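Letters on Cloth: The Carnstead Backdrop Pages

I've been looking at homemade signs for long enough to distrust most of them. Somebody cuts out a few big letters, hangs a sheet and declares the room transformed. Usually the sheet sags by lunchtime and the letters look like they came free with a birthday cake. So when Marisol Van Dusen asked me to put together a page on cloth backdrops and cut-out lettering, I said yes mostly to complain.

Some of what follows won me over a little. Most of it is a note on what to check before you spend an afternoon with scissors.

On black cloth

Everyone recommends black. The claim is that it hides wrinkles, and I don't buy it. Black hides small creases and shows every long fold, especially where the fabric goes around a bend. Wendy Clegg steams hers for 40 minutes and still gets folds by evening. If you can live with folds, fine. If you can't, black won't save you.

What black does do is make color jump. Orange on black is hard to miss from the far side of a room. Pale blue does nearly as well. Pink is more of a gamble and depends on how much white you leave around it.

On clips

Theophilus Asamoah swears by small clips and says you need fewer than you'd think. I'd have said six for anything wide. He says the cloth wants to hang and you should let it. I remain unconvinced about heavy fabric, but for a light one he may have a point.

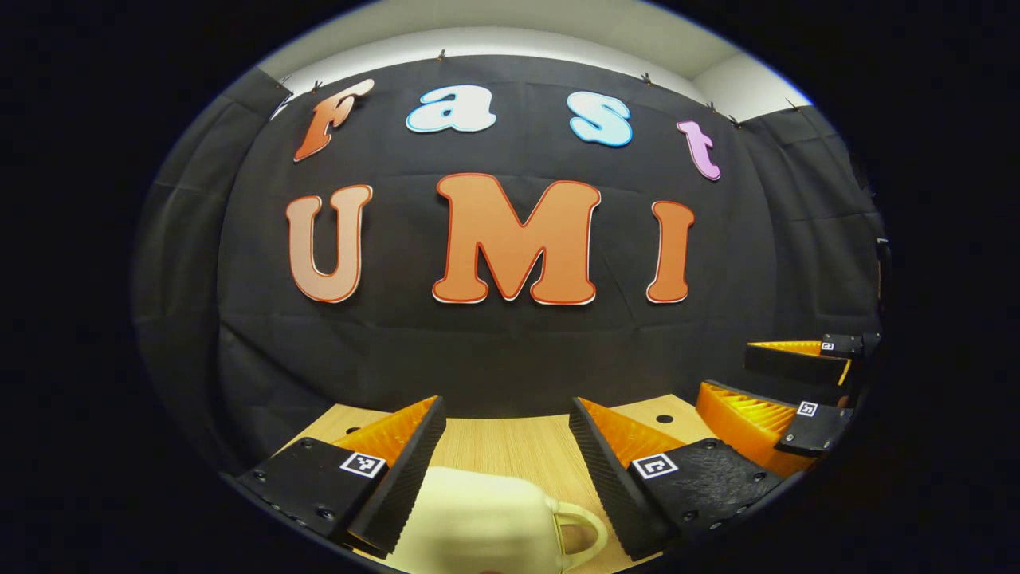 "Fast" over "UMI," dark cloth, small clips along the top. Bubble letters above, chunky orange below, with a light wood tabletop in front.

I expected to dislike the mixed lettering. Two styles on one backdrop is normally one too many, and the top word changes color partway along as well. But the orange F ties it to the big row underneath, and the gentle arc gives the small word something to do. The M is the boldest thing up there, and I'd have made it a touch smaller. Barrett Pruitt disagrees with me on this and has told me so twice.

The outlines deserve a word too. I used to think of them as fuss. On dark cloth a pale edge keeps a letter from sinking into the background, so I'll give them that much.

On tables

Pale wood in front of a black cloth looks good. It also shows coffee rings, pencil marks and glue. Nayara Bastos wants everyone to use a table cover – I think a cover looks worse than the rings.

More pages: Bellamy hall banners, Pallow window letters, Edach paper bunting (coming in March, supposedly).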